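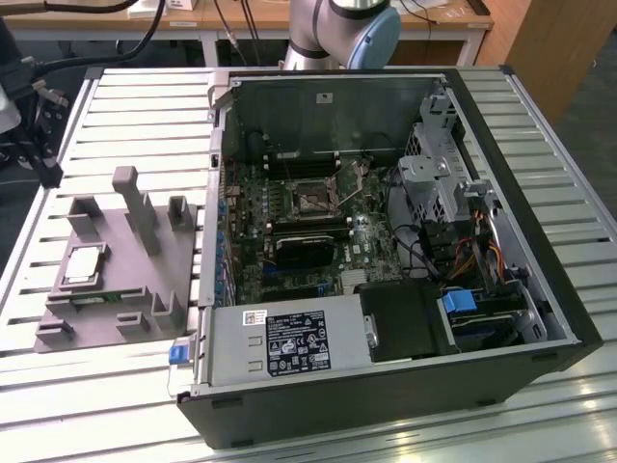
Figure 1. Work cell with opened tower and parts fixture, fixed camera.

Clisier CPU Handling Set - Data Card
Version 2, released 5/19/20
Maintainer: Blandine Vidal, Nillbridge

Summary
The Clisier set supports the development of perception and grasp-planning software for desktop computer disassembly and assembly. It contains 1,723 episodes, each stored with synchronized fixed-camera and wrist-camera streams, joint states, gripper commands and an operator annotation file.

Fixture
Loose components are presented on a grey 3D-printed fixture. The planner treats the fixture as a rigid body and reads its pose from the cell calibration file. Fixture geometry is supplied in the meshes directory.

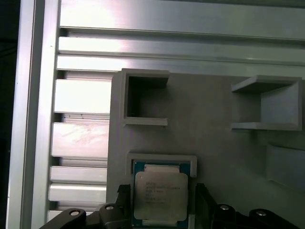
Figure 2. Wrist view with the processor in its fixture pocket.

Pose estimation
Processor pose is estimated by the Marchal module from the outline of the heat spreader. Glare on bare aluminium remains a known source of false edges - users should apply the supplied workspace mask before fitting. Markings on the lid are not used.

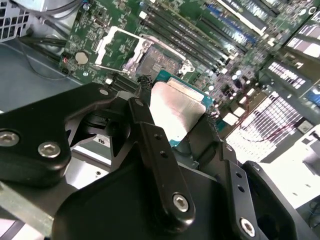

Control
Trajectories are executed by the Boltwood controller at 400 Hz. Socket approach is divided into 3 phases: transit, alignment and descent. Phase labels are included for every episode. Force thresholds are set in the controller configuration and must not be altered when reproducing the baseline results.

Camera calibration
Wrist-camera extrinsics were re-estimated in January. Episodes recorded before that date carry the earlier values in their own metadata, and the loader selects the correct set automatically.

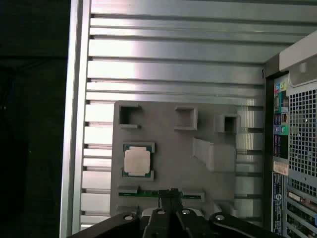 Figure 3. Wrist view of the fixture, with processor and card in place and the tower at right.

Limitations
All episodes were recorded in a single cell. Performance on other chassis layouts has not been assessed.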